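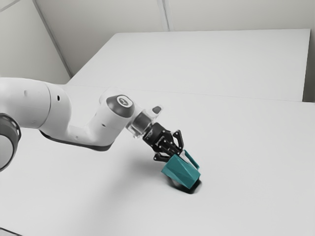

Chapter 4: Hats, Caps and the Trade of Jamdale

Anyone who walked down Gavitz Lane on a working morning would have passed more hats than faces, or so the old people of Jamdale liked to say. It was a hatters' town from end to end, and at its busiest it kept 65 workshops going, most of them in back kitchens, with the felt hung up to dry wherever there was a bit of warmth to be had.

The largest firm was Khattak's, which stood beside the canal and employed 854 men and women. A good many came over from Plavbridge each day on foot (a fair old walk in winter!), and the gates were shut on latecomers at six o'clock sharp.

In this chapter we shall follow a flat cap from fleece to shop counter, and meet two people who knew the trade well. Asif Arain cut cloth at Khattak's as a young man, and Danish Kazmi kept the little shop on the corner where the caps were sold. Keep your map from Chapter 3 open as you read, as we shall be going up and down the lane a good deal.

Related chapters
Chapter 3: The Canal Comes to Jamdale
Chapter 5: Wash Day in Plavbridge

Last updated: October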